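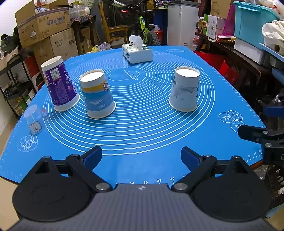 Equipment Planner (fixed term, part time)
Ref. 2086
Edcombe, Parville office
Apply by 2018-06-28

Edcombe needs someone to plan and budget our next round of equipment for tabletop handling work. The post is 235 paid hours spread over 4 months. It can't be stretched, so please don't apply hoping it turns into something permanent.

We already have a shopping list. The engineers wrote it, and like most lists written by the people who want the stuff, it is long and every line is marked essential. Your first job is to go through it and ask what each thing is for. Your second is to go through the vendor quotes and ask the same question, louder.

What the work looks like

Our handling tasks are small. People work at a table with hand-held grippers and ordinary household items, mostly paper cups at the moment, on a printed baking mat. The question the budget has to answer is how much of this should move to fixed arms next year, if any of it should. Two sales teams have told us all of it. They would.
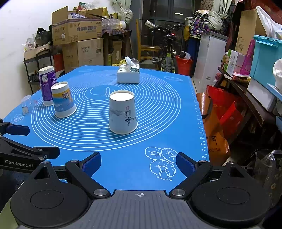 Cup handling with hand-held grippers, pads open over the mat.

You will spend time at the table before you touch a spreadsheet. We have read too many equipment plans by people who never picked up the tool, and you can tell by page two. Expect to hold the gripper yourself and get annoyed with it.

What you will do

Go through the wish list line by line with the people who use the equipment, and cut it.
Get quotes that include shipping, spare pads, mounting, training and the support contract. A price that leaves those out goes back to the vendor.
Work out what each purchase costs over its life, including the hours our staff will lose to setup.
Review the Zendameo scheduling package we have been offered as an add-on. The demo was very smooth. We would like to know what it does when the demo person has gone home.
Write a plan short enough to be read in one sitting, with a "buy nothing" option priced as seriously as the others.
Present it in January planning week and take questions from people whose favorite item you removed.

Anything over $2000 needs a written case. You will write those, or explain why you wouldn't.

What we are looking for

You have bought technical equipment before and had at least one purchase go badly. We will ask about it at interview, and "I can't think of one" is not a good answer. You can read a service contract and find the exclusions. You are comfortable telling an engineer no and telling a salesperson to send it in writing.

A background in robotics is fine but not needed. If you already believe automation pays for itself, or already believe it never does, you can still apply, but bring numbers from somewhere you worked. Vendor case studies don't count.

You may not have a paid or family connection to any supplier on our list. The Chaiyaporn workshop, which does our repairs, counts as a supplier here.

Pay and practical points

Hourly rate on our grade 5 scale, paid monthly. Hours are flexible apart from table sessions, which are mornings. Parking is bad. The bus stop is across the street. Table sessions are on site and the rest can be done from home on our laptop.

How to apply

Send a resume and one page on the following: a supplier offers a second gripper at half price if you order both before the end of the month. What do you want to know before you answer? We don't need a cover letter, and please leave out the word "passionate."

Mail or hand in applications at the Parville front desk, marked with the reference above. We will reply to everyone, including those we turn down. Interviews take half an hour and there is no presentation. Travel is refunded if you keep the receipt.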